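Bring Back the Town Swap Shed

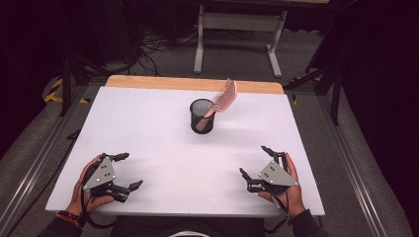 SKAKVILLE, March

Every town dump should have a swap shed, and I will happily argue the point with anybody in line at the gate. Ours opened behind the scale house two years ago, and I have been a pest on the subject ever since.

The idea couldn't be simpler. You pull up with your trash, and anything that still has some life in it goes on a shelf (lamps, pots, skis, a box of doorknobs!) and whoever wants it takes it home. No money, no tickets. I walked out last month with a bread machine, a decent rake and 11 canning jars, and I left behind a chair I had been tripping over since we moved here.

Pullik had a shed like this and closed it. The town said it drew crowds and made a mess, and sure, some people do dump junk on the shelves and drive off. So set a time limit! Ours is 7 days, then it goes in the hopper. Fortin does the same and their shed is a joy, with a whole wall of books and a bin of loose hardware that I could dig through until dark.

What I love most is how it changes your eye. You start looking at a wobbly table and thinking about glue. My neighbors fix things now, and they talk about it, and kids come home with bikes that need a chain and a Saturday's worth of patience.

Clornura votes on a shed this spring. The plan calls for a roof, three walls and 361 square feet of floor, less room than most of us give our cars. Vote yes, please, and then clean out your garage. I'll be over to look.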